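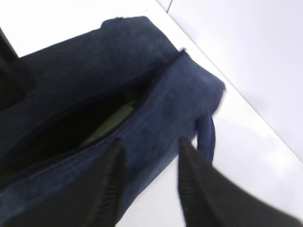
Navy fabric bag, opening uppermost.

Walk-through checklist with comments: rented workroom, Nillulano building, second floor
2 min read | 14 shares | 3 comments

Checked by Gráinne Mac Suibhne, 7 December 2024. Landlord's agent: Stavros Vukadinović, Kalogeropoulos Lettings.

1. Exit door opens fully from inside. PASS
Sticks at the bottom. The agent calls this "seasonal." It was also seasonal in July.

2. Exit route clear. FAIL
Two paint cans and a folded stroller on the landing. I was told they'd be gone by lunch. I left after lunch.

3. Fire extinguisher in date. PASS, WITH DOUBTS
Tag is signed but I can't read the signature, and the date looks like it was written over another date. Ask Prurkar for their service record and don't accept a photo of the tag.

4. Smoke alarm sounds on test. PASS
Could be heard in the hallway with the door shut. I'd like to know if it can be heard with the fan running.

5. Bags and coats kept off the walkway. PASS
Fine today. People tidy up when they know there's a checklist coming.

6. Work surfaces stable and wiped down.

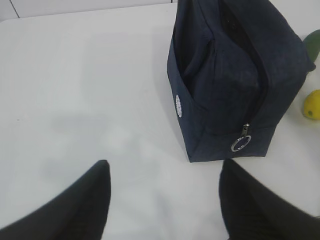 PASS. I leaned on each corner in turn and felt no rocking. "Wiped down daily" is what the cleaning sheet says, but all the initials are in the same pen and the same slant, so I give the sheet no weight. Smudges are not a hazard. Spilled oil would be.

7. Power strips not daisy-chained. FAIL
One strip plugged into another behind the radiator. Fixed while I stood there. Check again without warning.

8. Heater guard fitted. FAIL
Guard is in the closet. Aino Aaltonen says it rattles. Tighten it, then.

9. First aid box stocked. PASS
Corkitz kit, seal unbroken. The burn dressings are the small size.

10. Room limit posted. FAIL
Sign says 26. The lease says something else. Agent to tell us in writing which one the fire marshal has seen.

Recheck items 2, 7, 8 and 10. I won't sign the form on a promise.

Comments
Sorin Bošković: Stroller is still there.
Aino Aaltonen: Guard is back on. Still rattles.
G. Mac Suibhne: Noted. Item 8 stays open until I see it.

Contact the building desk | Back to top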